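About > The Institute > Who we are

Stadeck Institute for Sensor Research is a small nonprofit lab that develops magnetic and optical sensors for use in medicine. We work with hospitals and universities that need to measure weak signals from the brain and heart outside a shielded room.

The institute has 11 full-time staff and 3 research groups. The Netau group grows and tests sensor materials. The Le Roux group builds the electronics – mostly low-noise amplifiers – and the third group handles software and clinical trials. Our test archive holds roughly 2,000 recordings, open to partner labs on request.

Nirnalico, our portable heart monitor, is in its second round of testing.

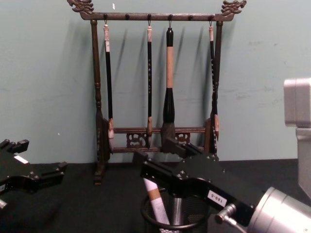
Visiting researchers can stay for up to a year and are given a desk, bench time and access to the archive. Evening classes are open to guests as well as staff. Calligraphy is one of them. Applications for the next intake close in December.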